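Farham Adult Reading Program
Progress report to the Duda Fund, second half of the grant period
Last updated: June

This report covers the work paid for by the grant at our two sites, Farham and Stiswood. Spending is within budget on every line except transport, explained further down.

Office and records. Learner files for both sites are now held at Farham. Binders and file boxes are kept in the low wood cabinets.

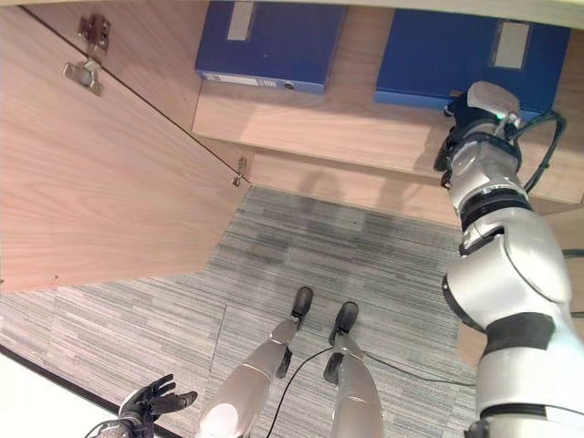
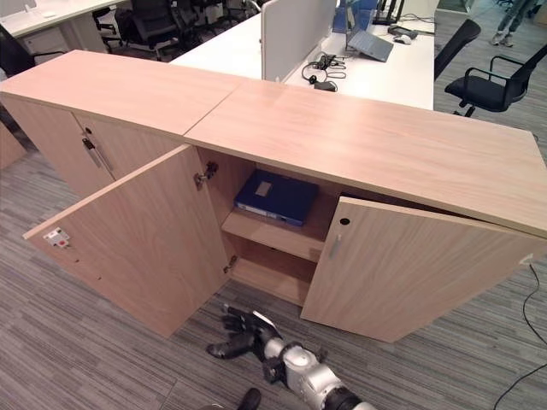
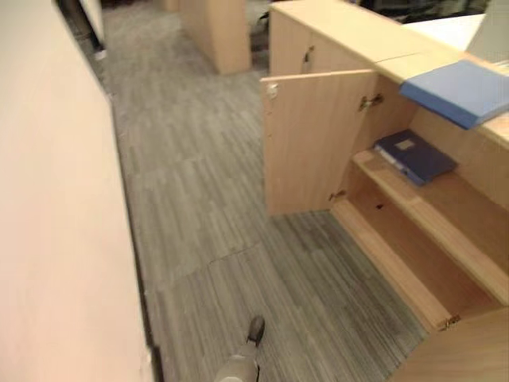

Enrollment. We signed up 184 learners in the period. Most came through word of mouth or the public library. Farham filled its evening groups early and has a waiting list. Stiswood was slower to start, mainly on account of the bus schedule, and picked up once we moved the class to Sunday afternoon.

Tutors. We have 10 trained tutors, and seven of them have taken a full group. The other three are covering absences and one-to-one sessions. Lakshmi Joseph ran the training and has rewritten the second unit, which tutors found too long. The new version spends more time on forms, letters from school and pay slips, as learners had asked.

Materials. The Cirier workbooks arrived late and we taught the first weeks from photocopies. The large-print edition has been worth having and we would order more of it. Two groups have dropped the spelling drills and use short news items instead. Attendance in those groups has held up well, but it is too early to say why.

Transport. We overspent this line by $3,000. Fares to Stiswood went up after the budget was agreed, and more learners claimed them than we planned for. The extra was met from the room hire line, where the library gave us a better rate. We ask the Fund to approve this move.

Assessment. Every learner has a short reading check at the start and another at the end of the term. The end checks at Farham are done. Stiswood still has one group to finish – the tutor was out sick – and the full results will follow as a separate sheet.

Next period. We plan to open a second evening group at Farham, train more tutors for Stiswood and try a class for parents during school hours. The room for the parents' class is not yet confirmed.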